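Equipment Planning for a Kitchen Manipulation Cell
Student project report, Mechatronics Design II
Ibrahim Ekwueme
Submitted 15 Nov 2018

1. Purpose

The department intends to buy one small robot arm for the teaching lab in January. The task set for this project was to decide what should be bought with it, in what order, and what can be put off until the following budget year. The target application is picking up food items and light household objects from a counter and moving them to a second location. No hardware was available during the project, so all layout work was done in simulation.

2. Method

A room model was built first and the equipment list was derived from it. The usual approach in earlier student projects was to pick an arm from a catalog and then find out what it could reach. Two of those projects ended up paying for a taller pedestal afterward, and the cost of that pedestal was taken from the sensor budget.

The room model holds plain walls, a wood floor, one cabinet and a few loose objects. Lighting was left at the renderer defaults. Fixed views were saved from candidate camera positions so that mounting points could be compared before any brackets were priced.
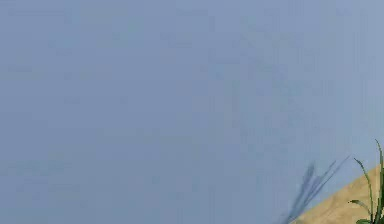
Camera position turned out to be the item with the largest effect on total cost. A wall bracket is cheap, but it fixes the view, and a poor choice means drilling again. A ceiling rail allows adjustment but needs approval from the building office and an electrician for the cable run. The rail quoted by Willems came to $450 without installation. Two wall brackets from Flurnitz came to $287 including hardware. The brackets are recommended for the first year.

Camera views were judged on three points: whether the whole work surface is in view, whether a person standing at the cell would block it, and whether thin objects can be told apart from their shadows. The last point was added late. Soft shadows on a plain wall stand out dark in the renders, and a simple threshold method may pick them up as part of the object. A matte wall finish and a second lamp should be budgeted for this, but the lamp type was not studied.

3. Work surface and room

A single cabinet against the back wall was chosen as the work surface. Standing it close to a corner leaves the rest of the floor open for the arm pedestal and for the operator. The countertop in the model is dark and tiled. Light objects separate well from it. Darker objects do so less well, and the tile joints add straight lines that an edge detector has to ignore. 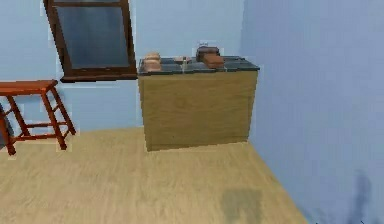
A plain countertop would be easier for the vision software, but the client asked for a surface close to that of a normal kitchen. The tiled top was kept in the plan for this reason. A plain gray mat can be laid over it for the first lab sessions and costs very little.

4. Arm and gripper

Two arms were compared on paper, the Brellham and the Nelora. Both cover the depth of the counter from a floor pedestal. The Nelora has the longer reach, but its controller needs a separate cabinet and a ventilated space. The Brellham controller fits under the pedestal. Spare fingers are sold in pairs for the Brellham and only as a full kit for the Nelora - over several years of student use this matters more than the difference in purchase price.

Soft finger pads should be ordered with the arm. Bread and similar items deform under a standard parallel gripper, and the simulation does not model this properly.

5. Order of purchase

First order: Brellham arm, pedestal, soft pads, emergency stop.
Second order: wall brackets, camera, matte paint, gray mat.
Deferred: ceiling rail, second lamp, spare fingers.

Delivery of the arm is quoted at 7 weeks. The brackets and paint should be finished before it arrives, as the wall cannot be reached easily once the pedestal is bolted down.

6. Open points

Floor loading under the pedestal has not been checked. The cable route from the pedestal to the wall outlet crosses the walking area and needs a cover strip, which is missing from the quotes.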